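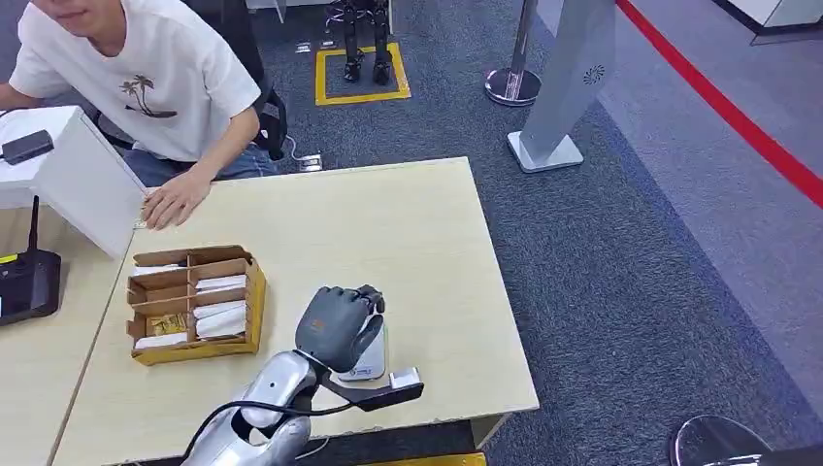 Why does the hand stay closed after the stop is pressed?
The stop cuts motion power to the arm, and the finger drives hold their last position on a separate supply until someone sends a release.

That's the short version for the people who only read the top. Longer one follows, plus the quoted report at the bottom so you don't have to dig in the archive.

I went through the Hiklow logs last night. Fault code is 2284, logged 6 times since we moved to the new Siltis firmware. Never once before that. Same pattern each time – grip command goes out, the wrist reports a torque spike, the controller marks the hand as "busy" and quits listening to it. Arm still moves. Hand doesn't. So you get an arm that will happily drive off with whatever it's holding on to, which is how the stand got dragged on Monday.

Pressing the stop at that point does stop the arm. It does not open the fingers. I know the start-up card says it does. Card is wrong, it was written for the old hand. Please cross that line out on any copy you have, I'll send a new one when I get to it.

What to do untill there's a fix:

– Keep your own hands off the table while the arm is powered. Resting a hand on the corner counts. Most of us do it, me included.
– If the fingers lock, press the stop first. Then release from the Skemlow panel, second tab. Not the other way around, the arm can jump when the hand lets go.
– Don't pull the object out. Don't pry at the fingers.
– Grip limit goes down to 200 on every profile. Yes the card trays will slip now and then. Fine.
– Write down the time and what it was holding. "It did it again" is no help to me.

On the cable question: could be. The loop at the arm gets tugged when it reaches far forward, and a bad contact would look a lot like this. But a bad contact wouldn't wait for a firmware update to show up. I'd put my money on the timeout value. Have asked Siltis, no reply yet.

Lazăr site is still on the old version and has had no trouble, so please do NOT update there, even if the panel nags you about it.

Also the router reboot somebody suggested. Tried it, 2 times, no change. You lose the log when you do that, so stop doing it please.

Earlier message, May 1, 2024:

> Hi all, had the hand lock up on us again this morning. It closed
> on the stand, we sent open, nothing. Sent it again, nothing. Arm
> then started its return move with the stand still in the fingers.
> Hit the stop, arm quit right away but the hand stayed shut.
>
> No one hurt. One of us had been reaching over to fix the tray a
> minute earlier though, so I don't love it.
>
> Is it supposed to stay closed? Card says it opens. Also could it
> be the cable, it looks kind of tight when the arm is way out.
>
> We've left it powered down for now. Can we run tomorrow or not?

To the last one – you can run with the lower limit set, with someone standing at the stop the whole time. If you're short a person, leave it off. More when Siltis gets back to me.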